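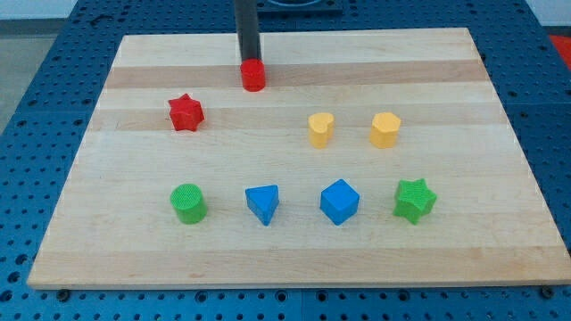
Noreen Fahy

Fri, 15 May 2020

Re: [Killatard] Pusher arm – which tip?

Prakash Nadar wrote:
> How are you going with the pusher? Last I read you were still
> on the bare rod and it was skating off the round pieces. Also,
> are you pushing straight on the pegboard or did you put
> something over it? Mine catches in the holes.
>
> Prakash

Hi Prakash and all,

Going much better, thanks! I've given up on the bare rod. There's a short red tip on the end of it now, a touch wider than the rod itself, and it's a far nicer thing to push with. I went through 80 grams of filament getting one that fit snugly, so if anyone wants a bag of slightly wrong red caps, sing out.

And yes, I covered the pegboard. I pinched the big cutting board from the kitchen (the pale one with the darker orangey strip near one end) and laid it flat on top. It's heavy enough to stay put and the strip makes a handy parking line, so the tip starts from there every run. I did ask first. Mostly.

The pieces are a heart, stars, a hexagon, a cylinder, a cube and a triangle, in red, yellow, blue and green. Saranya reckons I should stick to cubes until the code behaves, and she's probably right, but the stars are more fun – if you catch one between two points it goes along lovely and straight, and if you catch it on a point it spins off towards the toaster.

Kisa (that's what I've called the script, after the cat) has logged 721 pushes so far and 97 of those went somewhere I didn't intend. Nearly all the bad ones were the cylinder. I'm wondering whether to slow the last bit of travel or back off and come in again from a new angle. Has anyone tried the second way? Thenmozhi, I think you had something like it running in February?

One other question while I'm here – what are people using to keep shadows from confusing the colour matching? My light comes from overhead and it's pretty even, but the dark side of the blue cube still reads as a different blue from its top.

Cheers,
Noreen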